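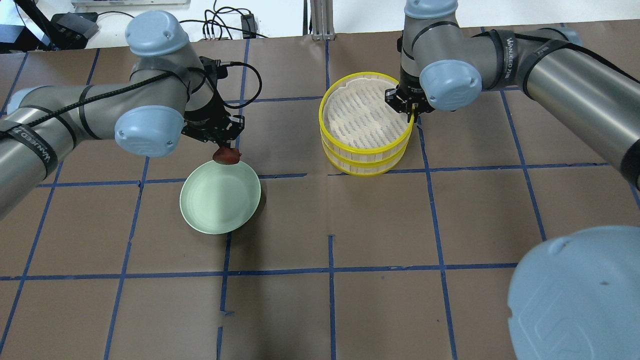 Two-arm cell, tape grid on the brown paper, steamer and plate set out.

Cell notes, February, afternoon

Straps again. Both arms have their cabling held down with black straps, and I still don't trust it. The left wrist cable has slack, which it needs for the last joint, but the loop stands well away from the wrist and I can see it hooking a rim one day. Moved one strap closer to the elbow and ran the arm through its full turn by hand, slowly. No tug at the connector. That says very little about what happens at speed, so check the strap positions at start of shift until we have a proper clip. Casado quoted us a clip. I'd like to see one hold before we pay for a bag of them.

The grid. Dornum's setup sheet says the tape squares let anybody reset the objects "to position." I doubt it. The strips were laid by eye and the lines don't all meet. Fine for telling you which square the plate goes in, no good as a measurement. Please stop writing offsets in the log as if the tape were a ruler. If you need a real number, touch off with the gripper and read it from the controller.

Gripper, rim side. Sutitz claims their finger pads are good for 1000 closings before you need to look at them. We looked at 200. Wiped both faces with a dry cloth, checked that the two fingers meet square, and went over the screws with the hand driver. One took a small nip. Marked it with paint pen so we can tell next time whether it moved or whether I just didn't tighten it the first time.
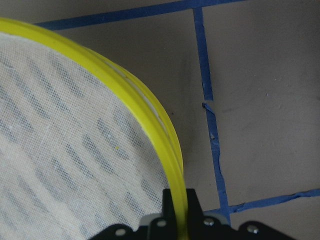

Wrist view, finger on the yellow rim. Tape is torn and lifting next to it.

The torn tape matters more than it looks. A lifted flap can stick to a finger pad, and then somebody spends an hour on grip force. Cut it back and lay a fresh strip, pressed flat with a card. Don't patch over the old end.

Grip force on the rim is set to 36 percent. The Jostbridge note recommends 43 for "rigid plastic rims" and gives no test behind it. I tried both. At 43 the rim flexed enough that I could see it, at 36 it stayed put through every lift I gave it. Leaving it at 36. If it starts slipping, clean the pads before touching the setting.
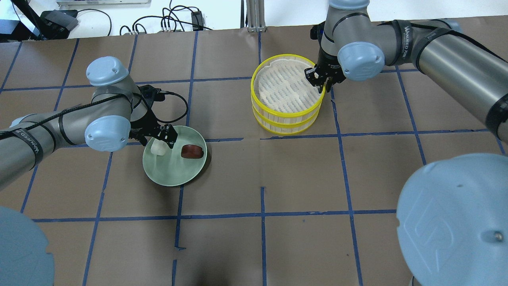

Left gripper, food side: tips need wiping more often than the sheet says. Anything sticky builds up on the inside faces and the close position reads wider than it is. I don't believe the software zero fixes this. It hides it until the next power cycle. Wipe first, then zero, in that order, and log both.

Still open:
Cables behind the table are a mess. Label them before anyone unplugs anything.
Wrist camera drifted a little after the last remount, or the mount flexes. Can't tell which yet.
Brown paper to be replaced along with the tape, all in one go, with the arms parked.
Ask Sutitz what load the 1000 was tested at. Not expecting much of an answer.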